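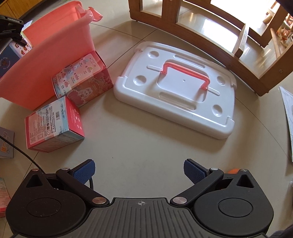 What happens to a recording when the software loses track of where the gripper was?

The bad stretch gets cut out, and the pieces on either side are kept only if each one contains a complete action. Consuelo Casado has spent most of the past year getting that rule to work. She leads the tooling group at Latetti, a small company that writes software for turning handheld gripper recordings into motion a robot arm can follow. The group's main program is called Grover.

"The first version threw out the whole recording," Casado said. "It was simple and it was safe, and we were losing good work because of two bad seconds at the end, when the person was already putting the gripper down."

We spoke in October at the company's office in Sarnen, with Volkan Tokgöz, who wrote most of the alignment code, joining after lunch.

Grover takes in video and motion sensor readings, estimates the path of the gripper through the room, adds how wide the fingers were open at each moment, and writes out a file the training code can read. Casado said the path estimate gets most of the attention from visitors and the finger opening causes most of the bugs.

"People ask about mapping. They want to know about shiny floors and windows," she said. "Those are real problems. But if the path is off by a little, the learned motion is usually off by a little. If the finger opening is late, the robot closes on air."

The delay she was talking about was 40 milliseconds. The finger readings and the video were stamped by two different clocks, and Grover had been treating them as one. Tokgöz found it while looking into something else.

"I was checking a set where the person picks up lids by the handle," he said. "In the video the fingers touch the handle, and in the data they are still open. I thought I had loaded the wrong file. I loaded it again. Then I loaded five others and they were all the same."

The fix was to estimate the offset for each session from the video itself. Grover looks for moments when the fingers start or stop moving, finds the same moments in the sensor readings, and slides one against the other until they agree. If a session doesn't have enough of those moments, the program stops and asks for a calibration clip. Tokgöz said the stopping was argued over for longer than the math.

"Ga-eun wanted it to use the last good value and print a warning," he said. "I said no one reads warnings. She said no one likes a program that stops. We were both right."

Ga-eun Seol runs the training side and is the main user of what Grover produces. By email, she said she has come around to the stop, with one complaint. "It should tell me at the start of the batch, and it tells me at two in the morning," she wrote. Casado said an early check is on the list.

When the group reran its back catalog with the new alignment step, it went through 1,301 recordings. Of those, 46 were set aside for a person to look at. Casado did most of them herself, over a week.

"Some were clear. The camera faced a blank wall and there was nothing to track," she said. "Others I still don't know about. The path looked right to me and the score was low. I kept those in a separate folder, because I think the score is wrong and I'd like to find out why."

The score comes from the tracker and measures how well each video frame fits the map built from the ones before it. It drops when a large object moves close to the lens, even if the tracker is handling it well. The group is trying a version that leaves the lower part of the view out of the calculation, where the gripper's own fingers and whatever they are holding tend to be. Early results are mixed. Tall objects still confuse it.

I asked whether any of this could be done during recording, so that a person would know right away that a take was no good. Casado said a live check exists and is off by default. It runs a cheaper tracker and shows a green or yellow bar on a phone.

"With the bar on, people moved to please the bar," she said. "They went slowly and kept the gripper level. The tracking was very good and the motions were strange. You don't want a robot to learn that."

Tokgöz would like it back in a smaller form, with a single beep if tracking has been lost for more than a few seconds. Lahcen Alaoui, who handles planning, is against any sound until someone checks how often it would go off by mistake.

Alaoui's part comes last. A path that a human arm can make isn't always one a robot arm can make, so each recording is tested against the joint limits of the arm it is meant for. His checker is about 627 lines of Python and he has turned down several offers to rewrite it. It marks the points where the arm would have to bend too far or move too fast, and tries shifting the robot's base before giving up.

"Moving the base saves a lot of them," Casado said. "Picking something off the floor is the hard one. A person just crouches. Our arm is bolted to a table, so for floor work we have to pretend it's bolted somewhere else, and then somebody has to go and bolt it there."

The next release will split the alignment step into its own command, so it can be run without the rest. Tokgöz was still writing the help text for it when I left, and had got as far as the second option.

Last updated: October

Search this site Enter keywords Go

Related
Shobha Naidu on testing motion planners without an arm
Two clocks, one log file: notes on time stamps
What we changed in the Sharifi simulator
Grover release notes
Reading a joint limit report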